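## 4. Loose cables on the table

This section covers the cables that run across the top of the worktable. Power along the back wall is in section 3. If you skipped section 3, go back, as nothing below will survive a power strip that slides around on the floor.

A word on expectations. The Wallo kit comes in a box that promises a "cable-free surface." I have set up a fair number of tables with it and have yet to see one. If you use things that plug in, you will have cables, and the most you can ask is that they lie where you put them and don't drag a lamp onto the floor.

**What you need**

- 2 Wallo table clips, the adhesive kind
- 1 Sidside fabric sleeve, 400 mm
- hook-and-loop ties, 200 mm, cut down as needed
- a damp cloth and a dry one
- masking tape and a pen

The kit also contains a spiral wrap. I leave it in the box. It takes forever to wind on and you have to undo all of it to get a single cable out.

### 4.1 Sort before you stick anything down

1. Switch off the power strip.
2. Follow each cable by hand from the device to the other end. Don't trust your eyes, especially where several of the same color cross.
3. Label both ends with masking tape. Printed labels look nicer and, in my experience, fall off by August.
4. Unplug anything you can't name. Put it in a bag and write the date on the bag. If you haven't opened it by the time you next clean the table, you have your answer.
5. Pull thin cables out from behind taller objects before you decide how long they are.

**Caution:** Do not pull on a cable to find out where it goes. Small plugs bend easily, and the socket usually costs more to fix than the cable.

Thin cables are the hard part. A thick one mostly goes where you lay it. A thin one with some spring in it makes a loop, and the loop sits out on the table waiting for a sleeve or a coffee cup. On a beige top, black cable at least shows up well. Check for a small connector partway along before you tighten anything around it.

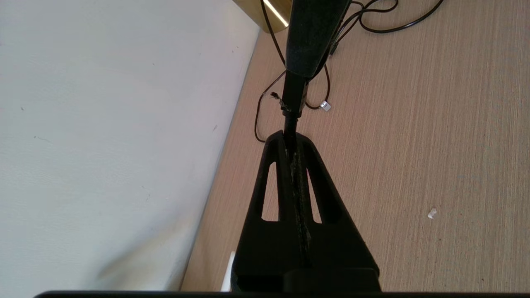 Brigitta Gasser wrote in after the last version of this guide to say that I make too much of loops. She leaves every thin cable with a loose curl on the tabletop, has never used a clip, and thinks the sleeve is a sock sold at the price of a coat. She also asked whether anyone had tested the ties against plain string.

I haven't, and string is probably fine. I'd still keep the curl toward the back of the table. Her other point, that a cable with no slack is worse than a messy one, is correct and is now step 3 below.

### 4.2 Fit the clips

1. Wipe the spot with the damp cloth, then dry it. The leaflet says wiping is optional. It isn't, unless you enjoy doing the job twice.
2. Stick both clips along the back edge, with the cables resting in them loosely. Press hard and leave them overnight with nothing in them.
3. Lay the cables in the clips the next day. Move each device through its full range, as far forward as you would ever pull it, and leave that much slack.
4. Close the clips.

**Note:** The adhesive is sold as removable. Mechthild Prantl got hers off a painted tabletop and some of the paint came along. Try it on the underside first.

### 4.3 The sleeve, if you must

1. Only sleeve cables that travel together for most of their length.
2. Lay them flat and parallel. Close the sleeve from the device end toward the wall.
3. Put one tie at each open end, snug but able to turn.
4. Stop short of any connector. A connector inside a sleeve makes a lump, and you will have to open everything when it works loose.

**Caution:** Do not sleeve a power supply block. Fabric holds in heat, whatever the word "breathable" on the packet is meant to suggest.

### 4.4 Check

- Each plug is fully seated and its label can be read without moving anything.
- Nothing heavy stands on a cable.
- Every device can be lifted a hand's width without tugging on its neighbor.
- You can wipe the front half of the table in one pass.

If the last one fails, move the clips before you buy more of them. Section 5 deals with headphones.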